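Goicoechea to Open Refill Store in Hellcombe in December

HELLCOMBE - Goicoechea, the household goods retailer based in Saltton, will open its second refill store in December, taking over the former shoe shop on the corner opposite the Hellcombe bus station. The store will sell dish soap, laundry liquid, dry foods and cooking oil by weight, and customers may bring their own containers or buy them at the counter.

The Hellcombe location will carry 100 products at opening, with more to follow in the spring. It will be open from 10 a.m. to 6 p.m. Monday through Saturday and will employ 11 people, most of them part time. Hiring begins this month, and applications can be picked up at the Saltton store.

Prices will match those in Saltton. Containers are weighed empty at the door and the weight is written on a sticker, so a customer who comes back with the same jar can go straight to the shelves. Glass, metal and hard plastic are all accepted as long as they are clean and have a lid. 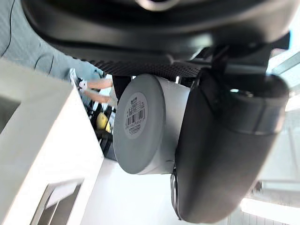
Shoppers in Hellcombe have been asking for longer evening hours, and Teodoro Lozano said he would use the store every week if it stayed open past six on at least one weekday. Goicoechea will try a late closing on Wednesday through the winter and decide in March whether to keep it.

"Many of our Saltton customers already drive over from Hellcombe," said Rosalía Carrasco, general manager of Goicoechea. "The trip takes most of an hour with traffic, and a gallon of detergent is heavy to carry on the bus."

Members of the Gotolport loyalty program can use their points at both stores. The program has 3,000 members. Existing cards will work in Hellcombe without being replaced.

Deliveries will be made through the rear entrance before opening. The parking spaces in front of the building remain public.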